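Ticket: Audio guide skips stops 4 to 19 on the Foltanton heritage walk
Opened: 2023-09-04
Reported by: Myrto Mavromatis, Foltanton visitor center
Assigned to: Filippos Antoniadis
Status: Resolved, one follow-up open
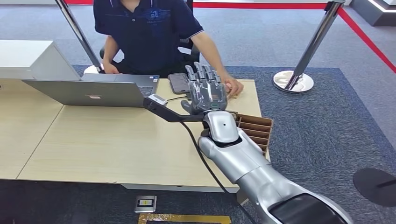 Visitors using the Itevum walking tour app get the correct narration at the depot and along Main Street. After the old assay office the app goes silent, then resumes at the Karagiannis mine headframe. The stops in between show on the map but do not play. Reported on both phone platforms. The handheld units we rent at the desk have the same fault.

Filippos Antoniadis
Reproduced with the location simulator. Stops 4 through 19 never fire. Audio files are present and play when tapped in the stop list. Please confirm the app version on the rental units and whether the tour package was downloaded again after the April route change.

Myrto Mavromatis
All rental units were updated in April. I deleted the package on one and downloaded it again. No change.

Filippos Antoniadis
Thanks. Package is not stale, then. Checked the trigger table. The affected stops have a radius of 4 meters. The rest are set to 40. A phone under the covered boardwalk will not hold a fix that tight, so the visitor walks past without entering the zone.

Checked next: import log for the April route. The radius column was entered as "40 m" for the unaffected stops and "4 0 m" for the others. The importer reads up to the first space and drops what follows. No warning is written.

Tiruwork Lemma
I pasted those rows from the printed brochure layout, so the stray space came from there. Can the radius be larger at the Cliltoveck smelter ruins? The parking lot is well back from the sign and people stop at the fence.

Filippos Antoniadis
Smelter set to 60. All other affected stops set to 40. Package rebuilt and published. Units need to be on Wi-Fi and opened once to pick it up — leaving them on the charger is not enough.

Myrto Mavromatis
Walked the route with two rental units and my own phone. All stops played. The hotel and the newspaper office overlap slightly — the second one starts before the first has finished.

Filippos Antoniadis
Known behavior where zones touch. Reduced the newspaper office to 25 and republished. Closing this ticket. Importer validation moved to a separate ticket, assigned to Trevor Tindall.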